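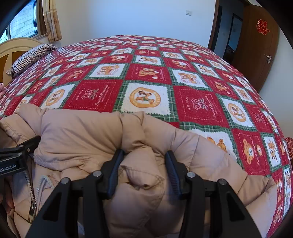
## 4. Setting up your voice diary

You've installed Prallholm, made an account and picked a password you will forget. This section gets your diary ready for its first entry. Prallholm is a private log for people who hear voices, written by people who hear voices, plus Gunther Rothe, who hears only his neighbors and does our database.

Section 3 covered installation. If you skipped it, go back. We'll wait.

### 4.1 Create your first profile

A profile is a voice, or a group of voices you'd like to keep together. You can have up to 30. If you need more, write to us and we'll raise the limit without asking questions.

1. Open **Diary > Profiles** and tap **New**.
2. Type a name. If the voice has one, use it. If it doesn't, "Kitchen," "The Tuesday-ish one" and "Mr. Complaint" have all served our testers well.
3. Choose a tone: *friendly*, *hostile*, *neutral*, *mixed* or *haven't decided*. You can change this whenever you like, and so can the voice.
4. Fill in **First heard** if you remember. A season or a house you lived in will do.
5. Tap **Save**.

**Note:** The *What do you think it is?* box is optional and takes any answer. Spirit, memory, symptom, ancestor, part of yourself, no idea. The app doesn't score it, and it won't send you a leaflet. Earlier versions had a drop-down menu here with six choices. Sewwandi Herath had it removed after pointing out that all six were the same choice in different shoes.

### 4.2 Set your check-ins

A check-in is a nudge to write something down. The factory setting is one a day at 7 p.m., when most of our testers were trying to eat.

1. Go to **Settings > Check-ins**.
2. Pick a time, or switch on **Only when I open it**.
3. Choose the wording of the nudge. "Anything to report?" is the default. You can write your own, up to 200 characters.
4. Choose silent, buzz or chime.

**Caution:** Do not use the spoken reminder if an unexpected voice from across the room is the last thing you need. It's off by default. It was on by default in version 1, for a period of hours we still discuss.

### 4.3 Write a test entry

1. Tap the plus sign.
2. Select a profile.
3. Write what was said, what you were doing, and how you felt afterward. One word in each box is a full entry.
4. Set the **Loudness** and **Bother** sliders. They are separate on purpose. A whisper can ruin a morning, and some people find a loud voice good company on a long drive.
5. Tap **Keep**.

To throw the test entry away, swipe left and confirm. Deleted entries stay in the bin for 30 days, then go for good.

If the sliders jump back to the middle, your phone is in battery saver mode. Turn that off and try again. Gunther knows.

### 4.4 Decide who sees it

Nobody does, until you say so. Entries are stored on your device only.

1. Open **Sharing > People**.
2. Enter the person's email address.
3. Tick the profiles they may read. Anything left unticked doesn't appear at all, not even as a gray line.
4. Set an end date, or leave it open.
5. Tap **Send invite**.

**Note:** If you are sharing with a clinician, the **Summary** view is easier to get through in a short appointment. Pramila Lodhi once brought in the full export, all 1,631 entries, and reports that the appointment overran.

**Caution:** Sharing can be stopped at any time, but the app can't reach into someone's printer. Anything they have already saved or printed stays with them.

### 4.5 Fill in the support card

The card sits behind the blue button on every screen and opens without a password.

1. Tap the blue button, then **Edit**.
2. Add at least one person you'd be glad to hear from at a bad hour.
3. Add the number of your local crisis line.
4. Under **What helps**, list things you can do in a small room.
5. Under **What doesn't**, be as rude as you like.

**Caution:** Prallholm is a notebook. It isn't monitored and can't call for help. If a voice is telling you to hurt yourself or someone else and you're worried you might, contact emergency services or a crisis line now. Please don't stop or change any medication on the strength of a chart in an app.

Next: Section 5, *Reading your charts without starting an argument*.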